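I've been at the teaching job since February and my wrists have opinions about it. A few of you wrote to ask what I do all day now that I've left the print shop, so let me try to explain, with the warning that I get carried away (my sister stopped asking at dinner).

I show a robot how to tidy up. That's the whole of it, really. I sit with a pair of handles, I squeeze, the gripper squeezes, and every little move I make gets saved so the machine can learn from it later. We call one go at a task a run, and on a good day I get through 50 before my shoulders start creeping up toward my ears. The software is called Marka, and it has a cheerful little beep at the end of each run that I now hear in the shower.

The first week I was terrible! I'd reach for something the way I would at home, all in one swoop, and the gripper would swoop too, straight past it. Sabine Hinrichs, who trained me, kept saying "slower, and then slower than that," and she was right. You have to look where the fingers are going, pause, close, pause again, lift. It feels silly, like pouring tea for a doll, but the runs come out so much cleaner.

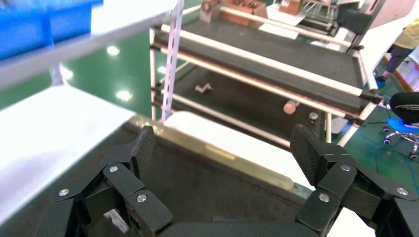 *The gripper's own view, looking past the fingertips and over the black container to the pipe shelves.*

I've grown very fond of this angle. When I started I watched the robot itself across the room and hardly glanced at the wrist picture, and I kept misjudging how far away things were. Now I look at those two ribbed fingertips nearly the whole time, and I've learned to read the gap between them the way you learn the corners of a new car. Deep containers are still my weak spot. Something as small as a scrap of paper at the bottom of a dark one can take me three or four tries, and I'm afraid I do talk to it.

Volker Reuter goes through the runs afterward and throws out the ones where I dithered. We passed 800 keepers as a team last week, and he wrote the number on the whiteboard with a very small star next to it. For Volker, that's fireworks.

Next up is soft things, cloths and bags and so on, and I'm a bit nervous. If any of you knit or sew and have thoughts on how to pick up fabric with only two fingers, please do leave me a comment. I'll try them all.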